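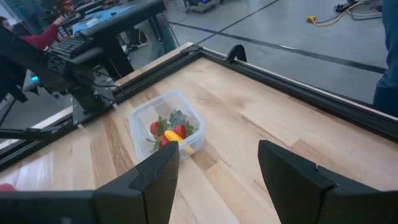 Oil or hardwax on a butcher-block bench top?

Forum: Finishes and Maintenance
Replies: 8

rail_and_stile
I've got a butcher-block top, softish pale timber, strips glued up edge to edge, going into a bench that will see food prep at one end and general mess at the other. The supplier (Staniforth) shipped it raw with a card that says "oil before use" and nothing else. I've sanded to 180 and stopped there. Options on the shelf are plain mineral oil, raw tung, and a tin of Zustham hardwax that was opened last March. The underside is still bare. Questions are which finish, how many coats, and whether the underside needs the same number.

cbunting
Same finish both faces, same number of coats. A top sealed on one side takes up moisture on the other and cups. I had one lift 7 mm at the front edge over a winter with a heater under it. Mineral oil never cures, so if you go that way expect to redo it every month for the first year.
Cyril Bunting

Lockwood_B
Agree on both faces. Disagree on mineral oil being a monthly job. On my kitchen bench it gets a wipe when the water stops beading, and that works out to a few times a year. The advantage is that you can spot-repair it in five minutes. You can't do that with a film.

hollowgrind
Hardwax isn't a film in the polyurethane sense. You can spot-repair it. Scuff the area, thin coat, buff off the excess, leave it overnight. I've done it on a floor and on two bench tops and the patch is hard to find afterwards. The colour shifts slightly for the first week.

Lockwood_B
A floor doesn't have a wet chopping board sitting on it. My experience with hardwax is grey rings under anything left standing damp, and they went deep enough that I had to sand the lot. Product was Roditex, two coats, put on as per the tin.

hollowgrind
Two coats on raw end grain or raw long grain? End grain drinks the first coat and half the second. If the top has exposed ends, those need extra until they stop going dull.

Lockwood_B
Long grain, strips the same as the OP's. The ends got three coats. The rings were in the middle of the top.

rail_and_stile
Useful, thanks. To add some detail: the top is 30 mm thick and 800 deep, and it's going on a metal frame with fixed brackets. The brackets have plain round holes. Should I be worried about those before I worry about the finish?

cbunting
Yes. That matters more than the oil. Timber moves across the grain and your frame doesn't. At 800 deep you should allow a few millimetres over the year. Open the holes into slots running front to back, use a washer under each screw head, and snug them without crushing. Leave the round holes at the back edge if you want the top to stay put against a wall, and slot everything forward of that. If you screw it down tight through round holes it will split along a glue line or pull the screws.

scribeline
Second the slots. I'd also oil inside the holes before fitting. A cotton bud does it.

On the opened tin: hardwax skins over and goes lumpy once air has been in it. Stir it and put a bit on an offcut. If it's still tacky after two days, bin it. Don't strain the lumps out and use the rest, the ratio of oil to wax will be off by then.

hollowgrind
Good point about the tin. I'd buy fresh regardless. And lay the oily rags flat outside to dry, or put them in a bucket of water. Tung and hardwax both heat up as they cure and a balled-up rag can catch fire. Mineral oil won't do that.

rail_and_stile
Tested the tin on an offcut. Still tacky on the third morning, so it's gone. I've ordered raw tung from the hardware place in Fultwood. Plan is to cut the first coat half and half with citrus solvent, then go straight oil after that, both faces, a week between coats. Any objections?

Lockwood_B
A week is fine in warm weather. In an unheated shed, go by feel. If a dry rag drags on the surface, it isn't ready. Raw tung takes weeks to cure fully, so keep food and water off it until then. I'd still have used mineral oil.
Brenda

cbunting
No objection to tung. Raise the grain with a damp cloth before the first coat and knock it back with 240, otherwise it'll feel furry the first time someone wipes it down.

rail_and_stile
Will do. Slots are cut. I'll post again after the second coat.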